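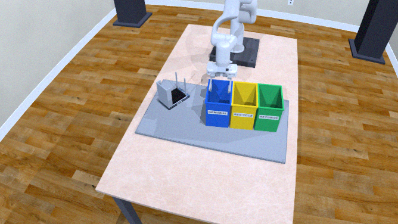 Chapter 7
Why Brakes Fade

The first car I ever scared myself in was a tired old Holtance coupe, coming down the long hill into Mistoslow one June with my friend Ilse Aerts in the passenger seat. I'd been riding the brakes for miles because I liked the view (and, let's face it, because I was 19 going on 12). Near the bottom I pushed the pedal and got very little back. The pedal felt fine! The car just didn't want to slow down. Brakes turn motion into heat, and that heat has to go somewhere. Think of a bin on a table, like the blue one under the gripper, and pretend it holds heat. Every stop drops a bit more in, and the air flowing past the wheels takes some out. Drop it in faster than the air can carry it off and the bin fills up. We were going 46 miles an hour and mine was full.

In this chapter we'll look at the 2 main kinds of fade. Pad fade is the one I met on that hill - the pad gets so hot that it loses its grip on the rotor. Fluid fade is when the brake fluid boils, and then the pedal goes soft and sinks toward the floor. They feel very different through your foot, and I want you to be able to tell them apart before you ever pick up a wrench.

We'll start with the rotor, then move on to pads and fluid. Keep your notes on friction from the last chapter handy, you'll need them for the Ponby wagon problem at the end.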